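风机叶片防雷系统登塔检查清单（附我的啰嗦批注）

整理人：Davoud Mahmoudi
版本日期：15/08/2023

先说两句。这份清单最早是 Rónán Buckley 写的，只有一页纸，每项后面一个方框，打勾就完事。我接手 Sarkari 风场以后用了两轮，发现打勾容易，可是过几个月翻回来看，谁也想不起当时那个勾是在什么情况下打的。所以我把每项后面都加了批注，有的是提醒，有的纯粹是我自己踩过的坑。新来的同事嫌长可以先看条目，批注等吃饭的时候再看（Rónán 说他就是这么看的，我信一半）。

适用范围：Sarkari 风场全部 19 台机组，叶片防雷回路从接闪器到塔底接地引出点。箱变和升压站那边归电气组，他们有自己的表，别混着填。

填写办法：合格写“是”，不合格写“否”，没查到写“未查”。拜托大家，没查就写未查，不丢人。三月那次有一张表从头到尾全是“是”，连那台正在换变桨电池、叶轮根本没锁的机组也是“是”，我看着那张表坐了好一会儿。

第一部分 出发前

1.1 天气
查当天雷电预警和风速预报，现场再看一次机舱风速仪读数。
批注：预警解除不等于可以马上上塔，等值班员在电话里给了准话再动。远处听见雷声，哪怕头顶是大太阳，也请下来。我有一回在机舱里想着“就差最后一个螺栓了”，结果在塔筒平台上蹲了一个下午，饿得要命，水也喝完了。从那以后我包里永远有一包饼干。

1.2 工作票与锁定
停机、切到维护模式、叶轮锁定销到位、挂牌。钥匙由登塔负责人随身带。
批注：锁定销要用手摸到底，不要只看指示灯。指示灯坏过两次，一次是灯泡，一次是线头松了，都报过修，修好了，可我现在还是习惯伸手摸。

1.3 个人防护
安全带、双钩、防坠滑块、头盔、手套。检查标签有效期和缝线。
批注：Rashti 那批手套戴着挺舒服，就是指尖容易磨穿，拧小螺栓的时候特别明显。仓库里还有一箱，先用完。滑块上塔前在最低一段轨道上试坠一下，两个人都要试，别一个人试了就算两个人的！

1.4 仪器
微欧计、接地电阻测试仪、测试线、望远镜、相机、手电。
批注：微欧计请确认校准标签没过期，再确认电量。我们那台 Sivow 的电量显示很乐观，显示三格的时候其实就该充电了。测试线用长的那盘，出门前先把两头短接量一遍，把线阻记在表头。忘记量线阻的话，后面所有读数都得重来，这话我说了很多遍，今天再说一遍。

1.5 通信
对讲机两台，备用电池一块，和中控约好通话间隔。
批注：塔筒中段信号差，这是老毛病。进塔之前说一声“进去了”，到了机舱再说一声“到了”，中控那边就不会着急。

第二部分 地面检查

2.1 叶片外观（望远镜）
三支叶片依次转到竖直向下的位置，看叶尖、前缘、后缘、接闪器四周有没有发黑、起泡、开裂。
批注：先看叶尖。雷打过的地方常常只有一小块发黑，和鸟粪、油污混在一起很难分。拿不准就写“疑似”，拍下来，回去几个人一起看。早上去比中午好，中午逆光，眼睛受不了。还有，请记清楚是哪支叶片，A、B、C 以叶根标识为准，不要按自己站的位置编号。Rónán 和我曾经为了一个黑点争了半天，后来发现我们说的压根不是同一支叶片。

2.2 塔底接地引出点
螺栓紧固、无锈蚀、标识清楚，每个引出点都要看。
批注：有几台的引出点被后来补的水泥埋了半截，螺母根本套不上套筒。这种不要硬撬，写“未查”，备注“需土建配合”。草长的季节带把镰刀，穿长裤，蚊子多得吓人。

2.3 接地电阻
按布线图打辅助极，读数稳定后记录。
批注：刚下过雨的地读数会偏好看，所以表上专门有一栏写土壤状况，请写“干”“潮”或“湿”，别空着。同一台机组今年和去年的数要放在一起看，单独一个数说明不了太多。限值以厂家手册和当地规定为准，我不在这里写，免得哪天手册改了，有人还拿着我这张纸较真。

2.4 塔筒法兰跨接线
每道法兰的跨接线齐全，两端压接牢固，无断股。
批注：一手扶着梯子一手拽线，轻轻拽就行。跨接线是编织带的那几台要多看一眼弯折的地方，断股都从那里开始，外面一层看着好好的，翻过来背面已经毛了。

第三部分 机舱与轮毂

3.1 机舱避雷针和风速仪支架
支架无松动，引下线连接完好，线夹不压伤导线。
批注：出舱之前先挂双钩，挂好了再探头，顺序别反。619 那台（机组编号，不是数量，有人问过我）的支架螺栓用的是另外一种规格，常用的套筒套不上，请从工具间单独领一个。我在门后贴了纸条，纸条掉过，又贴上了。

3.2 主轴接地碳刷
碳刷长度、弹簧压力、接触面是否有油。
批注：碳刷粉很脏，别穿新衣服。接触面上有油的话光擦干净不算完，得顺着往上找油是哪里来的，多半是轴承密封。擦完写“已清洁”，密封的问题另开缺陷单。换碳刷时三个一起换，哪怕有一个看着还能再用一季，下次为了它单独爬一趟真的不值得。

3.3 叶根放电间隙
间隙尺寸用塞尺测，表面无严重烧蚀。
批注：塞尺要擦干净再量，油膜也算厚度的。老机组上的间隙装置装得比较隐蔽，要侧着身子从变桨柜旁边挤进去，冬天穿得厚的同事会比较痛苦，加油。

3.4 雷电峰值记录卡
取下旧卡，放入新卡，在袋子上写机组号和叶片号。
批注：写在袋子上！写在袋子上！不要写在手背上。7 号机的卡去年丢过一张，后来在工具包夹层里找到，已经不知道是哪支叶片的了，只好作废。卡和手机不要放在同一个口袋，它是磁性的。

3.5 叶片引下线回路电阻
从叶尖接闪器到叶根端子，逐支测量，每支读数三次取中间值。
批注：这一项最费时间，也是我最在意的。夹子夹上去之前用细砂纸把接触点蹭亮，读数跳来跳去，八成是夹子没夹好。三支叶片互相比，如果有一支明显比另外两支高，先换个夹点再测，还是高就记下来，当天告诉我。不要自己判断“应该没事”。有金属网层的那几支新叶片还要多测一个点，位置看 Kemov 给的图纸，图纸在平板里，文件夹名字起得很怪，搜“网层”两个字能找到。
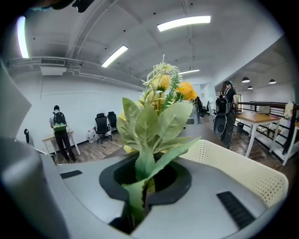

第四部分 叶片近检（吊篮或绳索）

4.1 进场条件
绳索作业人员证件、锚点检查记录、救援方案，三样齐了才能下绳。
批注：救援方案要当场念一遍，念出声，参加的人都听着。头一回觉得有点傻，念到第二段就会发现有个绳包还在车上。地面那位负责看绳子和看天，手机揣好，别刷。

4.2 接闪器
表面熔蚀深度、边缘密封胶、是否高出或低于蒙皮。
批注：接闪器有点小麻点正常，挨过雷嘛，本来就是干这个活的。重点看四周的密封胶，裂了就会进水，水在里面待着，下一次雷来的时候就麻烦大了。胶的颜色发黄不算缺陷，发脆、能抠下来才算。抠之前想一想，抠下来你就得补。

4.3 金属网层区域
敲击听音，查看漆面有无鼓包、细裂纹、露网。
批注：敲的时候用小锤，手要轻，从好的地方往可疑的地方敲，耳朵先有个参照。声音发闷就用蜡笔圈起来，圈旁边写日期。漆面的细裂纹分两种，一种只是漆，一种是底下的网层已经动过了，我到现在也不敢说每次都分得准，所以一律拍照，旁边放比例尺。露网的地方不要用手去摸，毛刺会扎人，也别随手拿漆盖上，盖上以后下一个人什么都看不见了。

4.4 叶尖排水孔
通畅，无堵塞。
批注：用软的通条，不要用螺丝刀捅！捅下来的东西看一眼是什么，泥、虫子、碎胶都有可能，碎胶最值得在意，说明里头有地方在脱。排水孔的事看着小，可叶片里积了水，遭雷的时候水汽一膨胀，后缘都可能被撑开。

4.5 既往修补区
对照上次修补记录，逐处查看边缘有无翘起。
批注：修补记录现在分在两个地方，旧的是纸质的，在办公室铁皮柜第二层，新的在系统里。我知道很烦，我也在慢慢录，录到 5 号机了，剩下的谁有空帮个忙，我请喝茶。

第五部分 收工

5.1 清点工具
按清单逐件核对，缺一件就不许复位。
批注：轮毂里落一把扳手，转起来那个声音，整个风场都听得见。我不想再听一次了。

5.2 恢复
拆除测试线，盖板装回，叶轮锁定解除，摘牌，通知中控。
批注：测试线拆了没有，请两个人都看过。盖板螺丝对角拧，别一颗一颗拧到死。启动以后在地面站一会儿，听五分钟再走，有异响当场停。

5.3 填表和照片
当天填完，照片按“机组号－叶片－部位”命名。
批注：照片请在下塔以后趁还记得赶紧改名。隔了一夜，每支叶片的照片都长得一模一样，真的，我试过。表格签名要两个人，代签的我都认得出来，Rónán 的字谁也学不像。

5.4 缺陷分级
一级：立即停机，当场电话报告。
二级：七天内安排处理，期间加强观察。
三级：下次定检时处理。
批注：分级拿不定的时候往高了报。报高了最多我多打两个电话，报低了遇上雷雨季，换一支叶片的吊车钱够我们全组吃好多年火锅。回路断开、放电间隙缺件、叶尖开裂，这三种直接按一级报，不用商量。

本轮遗留问题（我自己先记在这里）

—— 619 机组 B 叶片回路电阻比另外两支高，换过夹点，仍然偏高。已定二级，等绳索队来看叶尖接头。
—— 7 号机塔底有一处引出点被水泥盖住，未查，已联系土建。
—— Sivow 微欧计充电口松了，充电时要拿东西垫着，采购单交上去了，还没消息。
—— 5 号机机舱避雷针线夹旧了，能用，下次上去顺手换，线夹在仓库进门左手边第三格。
—— 磁卡快用完了，下一轮之前得补货。

有要改的地方直接写在打印稿空白处就行，用红笔，写上名字，夹在工具间门后的板夹里，我每次领仪器的时候会看。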